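Notes de cours – Travail et automatisation, séance 4
Support rédigé par Leszek Pietrzak. À lire avant la discussion en groupe.

# Quand deux bras entrent dans la cuisine

## 1. Rappel de la séance précédente

Nous avons vu la différence entre le travail prescrit (ce que la fiche de poste demande) et le travail réel (ce que la personne fait pour que la journée se passe bien). Je vous demande de garder cette différence en tête, parce que tout le cas d'aujourd'hui repose sur elle.

Le cas est celui de la cuisine centrale Jallanen, sur le site de Lirndale. Elle emploie 45 personnes et prépare des repas pour des écoles et deux maisons de retraite. La direction a décidé d'étudier l'automatisation du poste appelé « mise en pot » : prendre les fruits et les légumes, les orienter, les déposer dans les récipients de cuisson, déplacer ces récipients vers la zone suivante. Le projet s'appelle Wanano. L'intégrateur est la société Kaczorowski.

## 2. Ce que l'on appelle une tâche simple

Dans le cahier des charges, la mise en pot tient en une seule ligne : « saisir le produit, le déposer dans le récipient ». Kourosh Arabzadeh, qui a fait les observations au poste avant le début du projet, a rempli 201 fiches d'observation. Il a trouvé beaucoup d'autres gestes qui ne figurent nulle part :

- tâter le fruit pour sentir s'il est trop mûr ;
- tourner le récipient pour que l'anse soit du côté du collègue suivant ;
- écarter un fruit abîmé sans s'arrêter, avec le dos de la main ;
- ralentir un peu quand on voit que le poste de lavage a du retard.

Le dernier geste est le plus intéressant pour nous. Il ne concerne pas l'objet, il concerne l'autre personne. Un opérateur l'a expliqué ainsi dans son entretien : « Si je vais à ma vitesse, c'est elle qui souffre. »

## 3. La phase de simulation

Avant toute installation, le projet Wanano a travaillé en simulation. Le poste est réduit à une table et à quelques objets, et l'on fait répéter le mouvement avec des variations de position. Le premier lot comptait 1,004 essais (j'ai gardé l'écriture du rapport, qui est en anglais ; lire mille quatre).

Deux questions techniques ont occupé l'équipe, et les deux ont des conséquences humaines.

La première est la répartition entre les bras. Une personne tient le récipient d'une main et dépose de l'autre, sans y penser. Pour la machine, il faut décider lequel des bras s'occupe du récipient, lequel s'occupe du fruit, et lequel attend quand les deux risquent de se rencontrer. Dans la vue suivante, le bras droit du robot, à gauche pour nous, a la pince tout près d'un petit fruit jaune taché d'orange et de rouge, mais il ne le tient pas. L'autre pince est descendue au bord de la casserole turquoise.
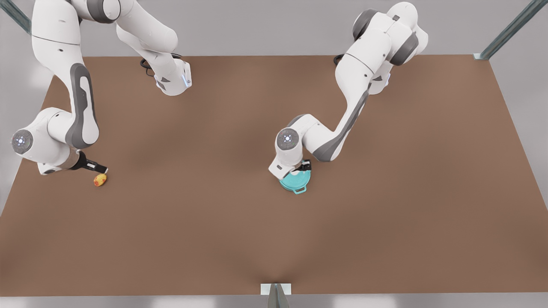
## 4. Ce que la simulation ne contient pas

La deuxième question est celle de l'environnement. Une table bien dégagée est un choix normal pour un début, et je ne critique pas les ingénieurs. Mais il faut voir ce que ce choix laisse dehors. À Lirndale, le plan de travail porte aussi des torchons, des étiquettes, le stylo de la personne, parfois son café (ce qui est interdit, et très courant).

Quand on a montré les premières vues aux équipes, les remarques ont porté d'abord sur cela. « Et moi, je pose mes affaires où ? » Le compte rendu de réunion classe cette phrase dans la rubrique « divers ». À mon avis c'est une erreur de classement. La personne demande où se trouve sa place, au sens propre.

Remarquez aussi le choix des objets. Un fruit est souple et de forme irrégulière, un récipient est rigide. Le réglage de la force de pince n'est donc pas le même pour les deux. Au poste, ce réglage devient une nouvelle compétence : quelqu'un doit savoir dire « c'est trop serré » et être écouté.

## 5. Ce qui change pour les personnes

L'étude distingue trois effets, que je reprends dans mes propres mots.

**Le contenu du travail.** L'opérateur dépose moins et surveille plus. La fatigue des poignets diminue, ce que plusieurs personnes attendaient depuis longtemps. La fatigue de l'attention augmente. Surveiller un mouvement presque toujours correct est pénible d'une autre manière.

**Le rythme.** Les deux bras ne ralentissent pas quand le lavage a du retard, sauf si quelqu'un l'a prévu dans le programme. En juillet, l'équipe de Lirndale a demandé un bouton de ralentissement accessible depuis le poste de lavage. Kaczorowski l'a accepté – après une discussion assez longue sur la cadence contractuelle.

**La reconnaissance.** Les gestes invisibles de la section 2 étaient un savoir-faire d'ancien. Une partie devient un paramètre dans une machine, et celui qui l'a donné n'apparaît pas toujours dans le dossier. Arabzadeh propose que les opérateurs soient nommés comme contributeurs dans la documentation du poste. La direction n'a pas encore répondu.

## 6. Vocabulaire à retenir

- *Tâche* : ce qui est à faire. *Activité* : ce que l'on fait pour y arriver.
- *Préhenseur* ou *pince* : l'outil au bout du bras.
- *Régulation* : l'ajustement que l'on fait pendant l'action, pour soi ou pour le collectif.
- *Reprise en main* : le moment où la personne remplace la machine. Il faut le préparer, sinon il arrive toujours au mauvais moment.

## 7. Travail à préparer

Par groupes de 2, choisissez un poste que vous connaissez bien (stage, emploi d'été, association). Écrivez d'abord la tâche en une ligne, comme dans un cahier des charges. Ensuite, notez les gestes qui manquent dans cette ligne et dites, pour chacun, s'il concerne l'objet, soi-même ou un collègue.

Si vous pouvez observer une personne au travail, demandez-lui d'abord son accord, et montrez-lui vos notes après. Une page suffit. Les tableaux sont acceptés, les listes sans aucune phrase ne le sont pas.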